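Besuch bei Brarnari: Was eine Greifzelle für kleine Teile kostet und was man vorher klären muss

Am 4. November 2019 war ich mit zwei Kollegen bei Brarnari. Wir planen für das kommende Jahr eine Zelle zum Einsortieren von Kleinteilen und wollten wissen, welche Posten in den Antrag gehören. Bríd Rafferty vom Vertrieb führte uns durch das Haus.

Der Rundgang begann im Planungsraum. Bei Brarnari wird jede Zelle zuerst simuliert: Arm, Sockel, Tisch, Greifer, ein paar Gegenstände. Bestellt wird bis dahin nichts.
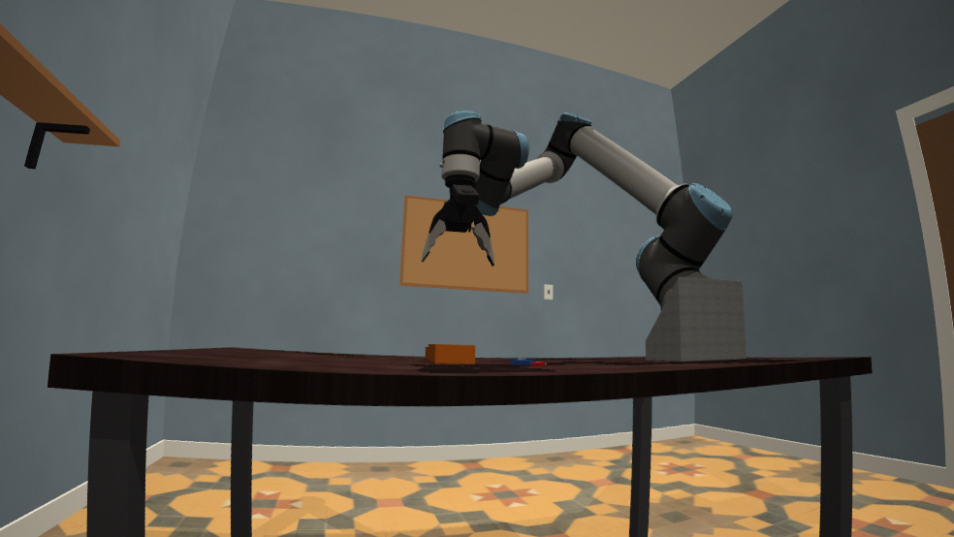
Die Simulation wird nach Stunden abgerechnet, für ein Vorhaben wie unseres mit bis zu 60 Stunden. Wer danach kauft, bekommt einen Teil davon gutgeschrieben. Wie groß dieser Teil ist, steht erst im Angebot. Wir haben darum gebeten, ihn vorab schriftlich zu bekommen.

Danach ging es um den Greifer. Zur Wahl standen Hitent und Disitau, beide mit zwei Fingern. Der Hitent ist günstiger, der Disitau hat die kürzere Lieferzeit. Ein Satz Ersatzfinger kostet bei beiden 450 Euro und sollte gleich mitbestellt werden. In unserem ersten Entwurf fehlte dieser Posten ganz.

Länger gesprochen haben wir über die Behälter. In der Simulation wird mit einem orangefarbenen Behälter mit drei Fächern gearbeitet, daneben liegen lose Teile. 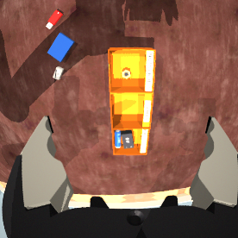
Muss man die Behälter zusammen mit dem Roboter kaufen?
Vorhandene Behälter lassen sich weiterverwenden, sofern ihre Maße vor der Simulation feststehen. Spätere Änderungen werden gesondert berechnet.

Für uns heißt das, dass das Lager die Maße liefern muss, bevor wir die Simulation beauftragen. Auch die Liste der Teile soll dann fertig sein. Frau Rafferty empfahl, die schwierigen Teile zuerst zu nennen, also kleine, flache und runde. Daran entscheidet sich meist, ob die Standardfinger reichen.

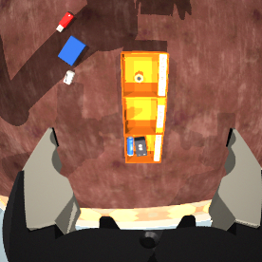

Termine und offene Punkte

Die Lieferzeit für den Arm beträgt 14 Wochen ab Bestellung. Für Aufbau und Einweisung sind fünf Tage vorgesehen. Wenn die Zelle im Mai laufen soll, muss der Antrag noch in diesem Jahr durch sein. Ein Vergleichsangebot holen wir bei Flanagan ein. Offen sind außerdem der Wartungsvertrag und der Stromanschluss in Halle 2.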